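Chapter 2
Reading a Poem Cycle

I came to poem cycles by accident. I was stuck in Brinham one August with a single paperback, The Lallia Songs, 40 short poems that I read in whatever order the book fell open. I liked maybe half of them. Then I started over from page one, and wow, different book! 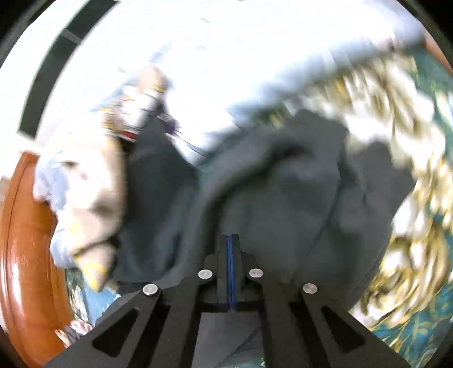 Dark charcoal-gray fabric.

So what changed? Mostly I noticed the repeats. The river Rainer turns up in the second poem as a place to swim, and much later it's where the speaker says goodbye. Read alone, that goodbye seemed thin to me (I'd even written "so what?" beside it). 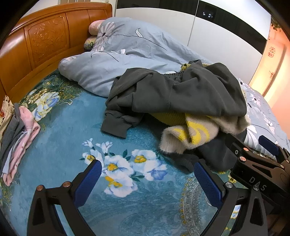
By the end I was flipping back constantly, and my pencil notes were a mess. We'll do the same in this chapter, starting with the opening pair from the Brultora edition. Read both out loud before you go on, and mark any word that shows up twice.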